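Safety tester wanted, hand-held grippers (Sarow site)

In June one gripper at Girard did not open when the trigger was released, and a tester had her finger pinched. We stopped all work and now look for one more person to help us find the fault.
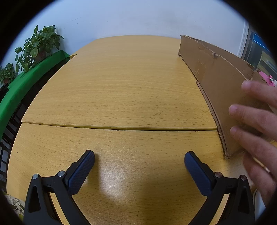
You will repeat the same tasks many times and write down each late opening of the jaws. Usually one hand works near the tool, for example to hold a sheet of cardboard upright on the table. Rings must be taken off before the shift.

Start: Tuesday, 9 a.m. Please write to Girard, reference 3955.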